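Home | Minutes | Rota | Safety notes | Contact

Minutes of the cell safety meeting, April 8, 2021
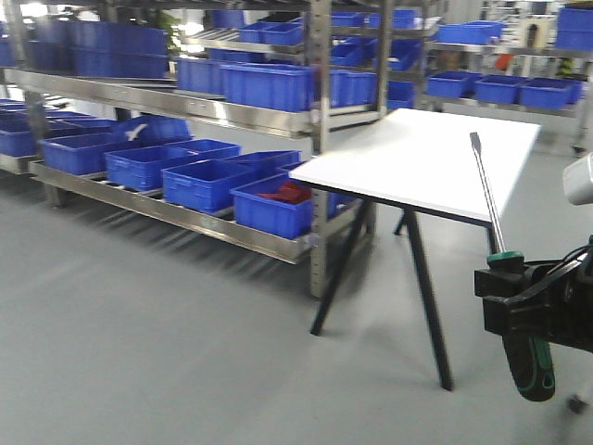
Right, I'm taking these again as my handwriting is supposedly the least bad, so shout if I've got you wrong. Mutua Owino in the chair. Both shifts had people there, plus maintenance, and the engineer from Sadowski joined us by phone (terrible line, so some of her bits are from the email she sent afterwards).

1. Last minutes

Agreed, apart from the spelling of Camlow, which I'd managed to get wrong twice. Sorry, Camlow. The sticky roller track on the second rack is still sticky. Carried over.

2. The dropped screwdriver

This took up most of the hour. For anyone who was off: we were running the Lallby table job, legs on, and the arm let go of the screwdriver partway through a move. It hit the floor handle first, bounced, and ended up under the racking. No one was hurt and the table didn't get a scratch. But one of the late shift had been standing just outside the line a minute earlier, picking fixings out of a blue bin, and she was pretty shaken. So were the rest of us, if I'm truthful!

Mutua read out the log. The gripper reported the tool as held right up to the drop and then for another five seconds after it, so the arm carried on with its move holding nothing at all. That's the part that bothered everybody. A dropped tool is one thing, but an arm that doesn't know it's dropped a tool is going to go and poke at a table leg with an empty hand.

The Sadowski engineer's view is that it's two faults and we shouldn't muddle them up. First, the jaw pads are worn. They're meant to be looked at every 1,000 cycles and we were at roughly 3,000 when it went. I asked whose job that check was and there was a bit of a silence. It's on the maintenance sheet, but the sheet counts weeks and the arm counts cycles, and we've been running it much harder since November. Second, the "tool held" signal only looks at how far the jaws have closed. With worn pads they close to nearly the same place whether there's a handle between them or not.

Maintenance wanted it written down that they'd raised the pads before. I said I'd write it down, and I have.

There was also a long chat about cables. Somebody on earlies thought the loops over the top of the gripper might have snagged and tugged the jaws open. Maintenance had been over them and found no rubbing, and the engineer didn't think a snag would open the jaws anyway. Mutua would still like them checked at the start of each shift for now, and I'm with him on that.

Agreed:
- Arm stays at slow speed until new pads are in. Sadowski are sending two sets.
- Pad check goes by cycle count from now on. I'm redoing the sheet.
- Sadowski to add a force reading to the "tool held" signal, and we do 100 test picks before going back to full speed. Late shift will run them and note every miss, including the ones that look like nothing.
- If the tool drops, hit stop and leave it where it lies. No reaching under the rack with the arm live. (It was live. We had words.)

3. Where people stand

Following on from that, earlies pointed out that you have to stand far too near the arm to reach some of the fixings. Mutua suggested moving the ones we use most to the far end of the rack. Lates aren't keen on the extra walking, and I can see why, but we're going to try it until the next meeting and then have a proper moan if it's awful. Floor line to be repainted further out. Camlow have been asked for a price.

4. Restart after a stop

We found out the hard way that after a stop the arm wants to finish the move it was on. Quite a few of us thought it went home first! The Borlow training notes say it does, and those notes are for the older arm. I'm binning the printed copies, so if you've got one in your locker, please hand it over. Mutua will show both shifts the right way to clear a stop, and nobody restarts it alone until they've been shown.

5. Anything else

The kettle. Not a safety matter, according to the chair. I disagree but was overruled.

Next meeting once the test picks are done. Send me anything you want on the list.

Related
Jaw pad check sheet (new version)
Clearing a stop: short guide
Minutes: racking and walkways
Minutes: November

Contact the minute-taker | © Assembly cell group | Back to top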